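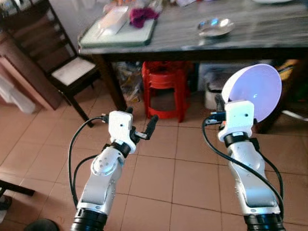
Progress Report: Mother-Tongue Reading Hours in Drerosby
To: the Grisent Fund, Small Grants Office
Sunday, January 27, 2019

Dear colleagues,

With this letter we report on the first half of the grant period. The grant pays for reading hours for children who speak another language at home than at school. The Flalau Reading Association runs the hours together with the Mladenović Library, which gives us its upstairs room on two afternoons a week.

1. Groups and attendance

We planned eight groups and at present we have nine. The additional group was opened for Albanian, after parents asked for it in writing. In total 11 reading leaders are working with us, so in two of the groups they can take turns. The largest group is Serbian and the smallest is Tigrinya, where the children are of very different ages. We have not yet found a good solution for this small group. For the moment the older ones read to the younger ones for the first half of the hour, and then they receive their own texts.

Attendance was weak before the winter holidays and became better afterwards. The most absences are in the late group, which finishes when it is already dark and the bus to the upper part of town goes only once per hour. We have moved this group to begin 30 minutes earlier and we will observe if it helps.

2. Books

We have bought over 640 books from the grant. Most of them came from publishers in the countries of origin, and the customs papers took more time than we have foreseen in our plan. One delivery stayed at the post office for several weeks because the invoice was missing a stamp. All books are now entered in the library catalog under the language and also under the reading level, which was a wish of the school teachers.

Picture books with few words are borrowed the most. Of the longer novels for ages 12 and up we bought too many, and we would like to exchange a part of this budget line for comics and for simple non-fiction – animals, football, cooking. We ask for your agreement to this change. The total sum remains the same.

3. Training of reading leaders

The training took place in two parts. The first part was on reading aloud and on how to ask open questions about a story. The second part was on children who understand the language but do not want to speak it. The participants found the second part more useful, and they asked for a continuation in April.
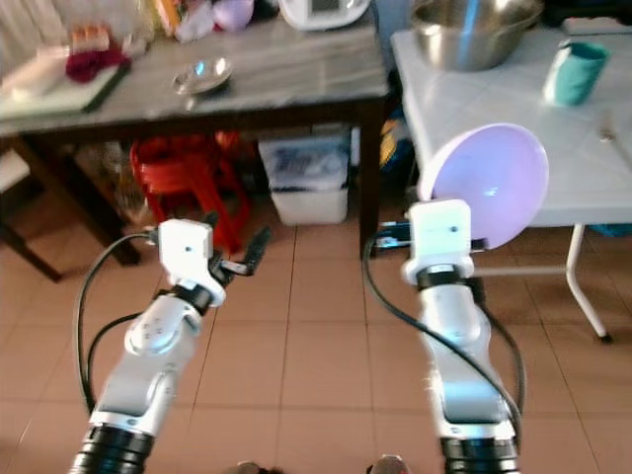
Question from your last letter: Must a child be able to read before joining a group?
Our answer: Children can join from the age of five without any reading skills. They sit with the youngest group, where the leader reads aloud, and they change the group when they know the letters.

4. Money

Spending follows the plan, with two exceptions. Postage and customs are 10 percent above the budget line. Travel costs are lower, as most leaders live in walking distance. We would like to cover the first with the second. The detailed table and the receipts are in the annex.

5. Next steps

Until summer we want to print a small booklet with stories which the children have collected from their grandparents, each in two languages. The texts in Arabic and Tigrinya still need a person who can check the typesetting. We will send you the draft before it goes to the printer.

With kind regards,
Flalau Reading Association, Drerosby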